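March 5, 2018

The maintenance interval for the hand-held grippers at our Arberg site was revised last week, and several readers have asked for the procedure in writing. I have looked after these units for Prurkwood through two changes of finger pad, and what follows is the routine as I now carry it out. It applies to the paired sets, left and right, that are used for recording household tasks.

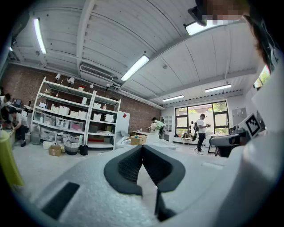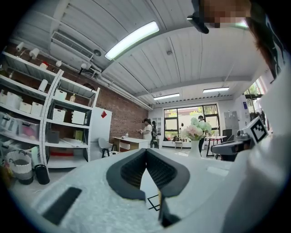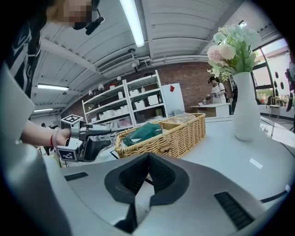 Each set is withdrawn from use after 39 hours of recording. The earlier interval was 100 hours, and I considered it too long. By the time a pair reached my bench, the grip surface on the inner faces had usually begun to polish near the tips, and operators had been squeezing harder to make up for it. A worn pad does not fail suddenly. It lets a folded cloth slide a little, the operator corrects without thinking, and the correction goes into the recording.

The pads are dealt with first. I brush the grid from base to tip with a dry nylon brush, then wipe it with a cloth dampened with plain water. Alcohol was used on the first batch and left the material stiff. If the grid can no longer be felt with a fingernail at the tip, both pads are replaced, even when only one appears worn. A new pad opposite an old one closes off center, and the jaw reading drifts accordingly.

The markers come next. Every face is checked under a desk lamp for scratches, lifted corners and glare. A marker that has begun to peel must not be pressed back down. It is removed, the seat is cleaned, and a new one is applied with the alignment jig. I keep the jig in a drawer with the spare screws for the Jidow mounts — it was lost for most of last spring, and the results from that period were poor.

Calibration follows any change of pad or marker. The jaws are opened and closed 100 times at an even pace, after which the zero position is set with the fingers fully closed. We use the Bíró worksheet for this, although its second page still refers to the old trigger spring and should be ignored. The fully closed position is then checked 3 times. If the readings do not agree, the linkage is opened and inspected for lint, which collects there quickly when towels and baskets are part of the work.

Two further points concern the operators. The gripper should be set down on its housing and never on its fingers. Anything unusual, including a click or a slow return, should be written on the tag before the unit comes back to me. A blank tag costs me half a morning.

The replacement pads now on order have a slightly softer backing. I intend to fit them to one pair only and run that pair for a full interval before changing the others. The worksheet will be corrected at the same time, and I will post the new second page when it has been approved.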